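Workshop notebook, back bench
2023-04-06

Milk paint, second go. I'm writing this up while it's still stuck to my hands, mostly so Shu-fen doesn't have to decode the sticky notes on the shelf again.

The plan was to get a paint that stays put on the pine offcuts without going powdery, because the last lot came off on everyone's sleeves (sorry, Bonifacio, and sorry to the gray jacket). Last time I used curds, strained through an old pillowcase, and it smelled like a barn by the second morning. So I wanted to try powdered milk instead. Vy says her aunt always used powder for the stage flats at Prestberg and they never had trouble, though they also never had to touch them!

Started with plain skim from the big tub. 200 g of powder, 40 g of hydrated lime, warm water added slowly until it ran off the stick like thin cream. I mixed the lime in a separate jar first and let it sit while I had lunch, and I think that helped a lot — hardly any grit this time. Goggles and gloves on, yes, Oi-ling, really.

We also talked about whether goat milk would behave any differently. Jolán is sure it will and I have no idea. It would be a pricey way to paint a shelf if it came in little stick packs like this one, 20 g a go, with the fat still in it for all I know. I can read the bit about goat milk powder but not how much fat there is, and fat is what wrecks a milk paint. Would want to ask before buying any.
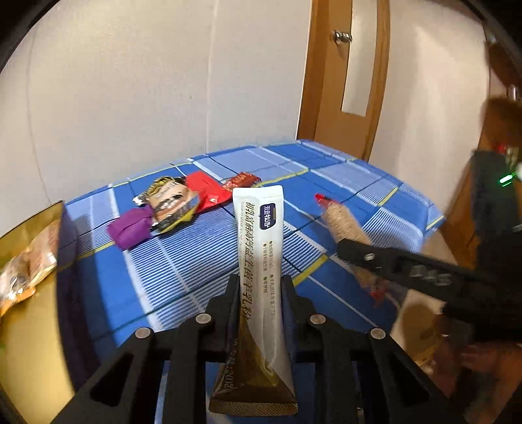

Test boards

I did 4 boards, all pine, all from the same plank so there's no arguing afterward.

Board one: raw wood, one coat, no pigment. Went on see-through and I nearly gave up, then came back later and it had turned a nice chalky white. Must remember this and stop slapping on more while it's wet.

Board two: raw wood, 2 coats, red earth pigment. My favorite by miles. The color is a bit streaky near the knot but I like it that way. I ground the pigment with a splash of water first, with the flat of a palette knife on the glass, and it still left a few specks. Needs more patience than I had.

Board three: same paint over the old shellac from the Sinddale chair parts. Flaked off in sheets along one side. I'd scuffed it with fine paper but clearly nowhere near enough. Bonifacio thinks we should strip it properly or not bother, and I'm coming around to that.

Board four: red again, with a wipe of linseed oil on top. Darkened a lot, more brick than earth. Rubbed it with a white rag and hardly anything came off, so if we need something people will lean on, this is the one. Oily rags went outside flat on the rail to dry. Please don't ball them up in the bin!

What was left in the jar had gone thick like pudding by late afternoon. Adding water only made it lumpy, so mix small batches.

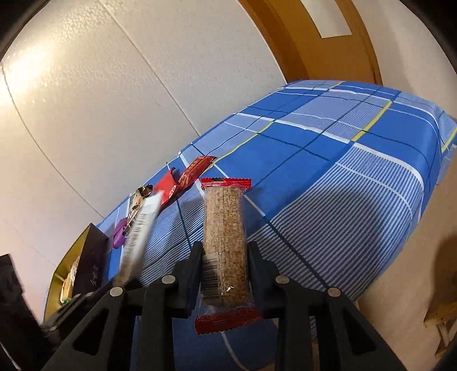

Grain snack bar, still in its wrapper.

To do

Ask Carnum if they'll sell us pigment by the scoop. The smallest bag would last until October and then some.

Repeat board two with the pigment sieved. Vy has a tea strainer she's willing to part with.

Scrub test on all the boards once they've had a week. Damp sponge, same number of strokes, and somebody other than me doing it because I go easy on the ones I like.

Lime tub lid is cracked. Taped for now, needs a new one.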